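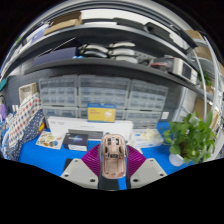 Clearing a craft and toy table

A table that gets used for toys, glue and card games fills up within a week. The steps below are for a table of ordinary size with drawers close by, and they take an evening the first time. After that, ten minutes is enough.

Start with the boxes

Small product boxes take up more room than anything else. Open each one before deciding. If it is empty and the thing it came with is past its return date, flatten it and put it in the recycling. Keep a box only if the item goes back into it after use, as with board games and card sets.

Long flat boxes are worth saving. They fit across the back of a drawer and will hold rulers, paintbrushes and knitting needles. Write the contents on the short end in thick pen, as that is the end you see when the drawer is open. If the box is glossy, use a paper label, because pen rubs off.

Do not stand tall boxes on top of long ones at the back of the table. They fall when a drawer is pulled out behind them.

Toy cars and other small models

Plastic car bodies with an open inside collect dust in the seats and wheel arches. Wash them in warm water with a drop of washing-up liquid and go over the corners with an old soft toothbrush. Rinse and leave upside down on a tea towel overnight. Take out any batteries and motors first, and keep loose screws in a jar lid while you work.

Glossy plastic scratches easily. Kitchen roll will mark it, so dry it with a glasses cloth or a piece of old T-shirt. Never use nail varnish remover.

If a model is in several parts, bag the parts together. We use Olo zip bags in the small size, but sandwich bags do the same job.

Fluffy things

Cotton wool, pompoms and toy stuffing should go in clear plastic tubs with lids. You can see how much is left and they stay clean. Don't pack them down hard or they come out flat. A shallow tray under the tub makes it easier to lift off the table and catches the bits.

Cards and printed sheets

Picture cards, food charts and game sheets curl if they are left lying in the sun. Store them flat in a plastic wallet. A sticky card can be wiped with a barely damp cloth if it is laminated. If it is plain card, try a clean pencil rubber first.

The table top

Bright blue surfaces show every crumb and smear. Wipe with a damp microfibre cloth, then a dry one. For dried PVA, lay a wet cloth over it for 5 minutes and lift it with an old plastic card. Wax crayon comes off with a little bicarbonate of soda on a damp cloth. Try it on the underside first if the top is painted.

Drawers

Put what is used every day in the top drawer and spare stock in the bottom one. Line them with Drokthorpe drawer paper or leftover wallpaper, cut 5 mm short on each side so that it doesn't ruck up.

Page last updated 1/12/20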